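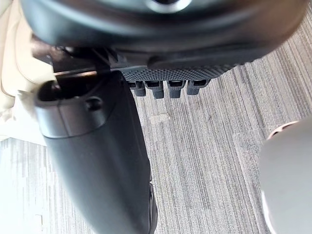

Figure 3. Wrist camera view with a finger of the gripper over striped carpet; pale fabric at left, part of a white rounded object at lower right.

4.2 House rules for recording near the floor

I'll admit that when we started on the home tasks I thought the rules would be the dull part of the paper. We had a page of them, borrowed from our bench work, and I assumed we'd change the word "bench" to "floor" and get on with it. That lasted until March, when Ga-eun Seok sat down with the first batch of recordings and a red pen (a real one, she prints things out) and came back with a list longer than the page itself.

Most of her list was about what the wrist camera can and can't see. In a view like Figure 3 the housing and the finger take up a good deal of the picture, and what's left for the floor is a patch in the middle and to the right. An object can sit well inside the reach of the arm and still only show a corner. Our old rule said "the target must be visible at the start", and people read that in all sorts of ways! One operator took it to mean any part of the target, another took it to mean the whole thing, and both were being perfectly sensible. The new wording asks for enough of the target to name it without looking at the label. If you can't name it, you move the arm back and begin again.

The second rule is about fabric. Soft things near the fingers worry me more than hard things do, and I'd say the same to any lab starting out. A fold of cloth can slide behind a finger where the camera has no view of it, so we now ask the operator to look at the arm itself, with their own eyes, before closing the gripper anywhere near cloth. The wrist view alone doesn't count as a check. Vasylyna Zhuravel wanted this to go further and have a second person call it out loud, and we tried that for a while, but with two people in a small room the calling got mixed up with ordinary talk. We kept the look and dropped the call.

Then there's light. Pale fabric and pale walls wash out long before anything else does, and we spent far too long arguing over whether a washed-out patch spoils a recording. We settled on a plain rule - if the bright area touches the target, record it again, and if it doesn't, leave it in and tick the box. I like the box. People who use the set later can throw those recordings out if they want to, and we haven't made the choice for them.

Marks on the floor got a rule of their own after some back and forth. Carpet is rarely clean all over, and a small pale mark can look a lot like a crumb or a scrap of paper to a labeller in a hurry. Labellers now write "mark" unless they're sure it's a loose object, and they don't get to guess. The Govstead rooms and the Trarnier rooms both follow this, although the Trarnier sheet has an older spelling of the tag that we never got round to fixing (the scripts accept either).

We tested the full set of rules on 500 recordings, which two people labelled separately using the same sheet. Of these, 340 went through with no query at all. The rest came back with at least one question, mostly on the fabric rule, where "near" was doing too much work. We've since changed it to "within one finger length", which operators can judge by eye, and Section 4.3 gives the wording as it now stands on the sheet.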